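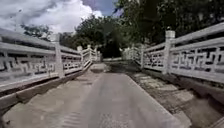

Tools & Trade | Power Tools | Long Read

214 shares | 18 comments

The Battery That Fits Everything, Except What You Own

Every maker of cordless tools now sells a promise along with the drill. Buy into the platform, the promise goes, and one battery will run your impact driver, your saw, your leaf blower and, if the catalog is to be believed, your coffee maker. I have been buying cordless tools long enough to own three chargers that do nothing but hold down the end of a shelf, so I read the new catalogs slowly.

Cilska is the latest to make the pitch. Its new line is called Trosto, and the brochure says it covers 300 tools on a single pack. That is a big number. I went through the list with a pencil. The same circular saw appears four times, once bare, once with a case, once with a case and a battery, and once in a "jobsite edition" that seems to mean a different sticker. The flashlight gets three entries. A radio is a radio, but here it comes in two colors and counts twice.

None of this makes the tools bad. The 18-volt drill I borrowed is a decent drill. The chuck grips well, the trigger is easy to feather, and the clutch lets go where it should. I drove deck screws with it for most of a morning and had no complaint beyond the belt hook, which is on the wrong side for me and can't be moved without a driver bit the box doesn't include.

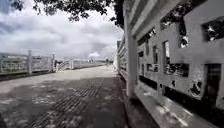 The trouble starts with the word "system." A system is supposed to save you money on the second tool and the third. So I priced it out. The starter kit gives you the drill, a charger and 2 small packs. Add the saw, the grinder and the larger pack that the grinder wants if you plan to cut anything thicker than a gate hinge, and the total at my local store came to $1,058 before tax. For that kind of money I could buy corded versions of all three, good ones, and still have enough left for a heavy extension cord and lunch.

Dealers will tell you cords are finished. Maybe on a roof they are. In a garage with an outlet every few feet, I've yet to see the case for a grinder that stops to think about its charge level halfway through a cut.

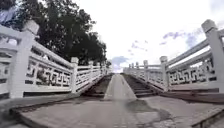
What the runtime numbers mean

Cilska rates its packs by the number of holes they'll drill. The holes are in softwood, with a sharp bit, at room temperature, and the small print is where you learn this. I store my tools in an unheated shed. In January a pack that shows four bars when I pick it up can show two by the time I've walked to the fence. The brochure has nothing to say about January.

Kuruc, a smaller brand that sells mostly through farm stores, prints amp-hours on the side of the pack and leaves it there. I like that better. Amp-hours won't tell you how long a saw will run in wet oak, but at least they can be compared with the number on the next shelf.
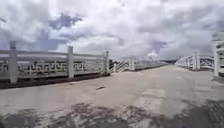 Then there is the question of how long any of this stays on sale. I still have a Giso hammer drill that runs as well as the day I brought it home. Its batteries died years ago, the replacements were discontinued, and the adapter that was meant to bridge the old packs and the new ones came out late and fit loosely. The drill is a paperweight with a good motor. When I asked the Cilska dealer how long Trosto packs would be supported, he said the company was "fully committed to the platform." I asked whether that was written down anywhere. He offered me a hat.

So ask for the date. Ask what a replacement pack costs on its own, without the kit discount, and whether the warranty on it is the same length as the one on the tool. On the Trosto drill it isn't. The pack gets less, and the card that says so is folded inside the charger manual.

I bought the grinder with the cord.

Filed under: cordless, batteries, buying advice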